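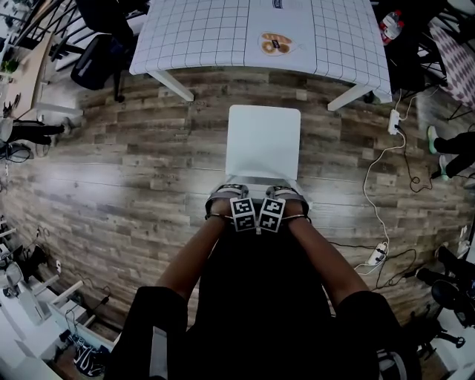

Flooring underlay: your questions, our doubts

Last updated April 25, 2019

Do I need the expensive underlay?
Probably not. The salesperson will say you do. We priced the Haslinger range for one average living room and the top roll came to $699, against $232 for the plain one. Under a floor that was already level, none of us could pick which was which in socks.

But it says it cuts noise by half.
Half of what? Ask for the test and see what sort of subfloor it was done on. A figure from a concrete slab tells you very little if your house has joists and old boards.

Will it fix a bumpy floor?
No. Foam squashes into the dips and the planks still flex over them. Sand or fill first. Anju Malhotra tried skipping that step in her hallway and had clicking joints by July.

Is "waterproof" true?
The plank might be. The joins are another matter, and so is whatever gets in at the skirting. Read the warranty, especially the part about standing water.

Can I lay it myself?
If the room is square and you own a decent saw, yes. Bay windows and door frames are where the swearing starts. Get a quote for those anyway, so you know what your weekend is worth.

What about the 25-year guarantee?
Check who is giving it. Kilian Oberholzer wrote to his supplier over a faded patch and was told sunlight is "normal wear". He is still waiting for someone to explain what the colour guarantee covers, then.

Do you get paid by any of these brands?
No. Bultetti offered us free samples and we sent them back.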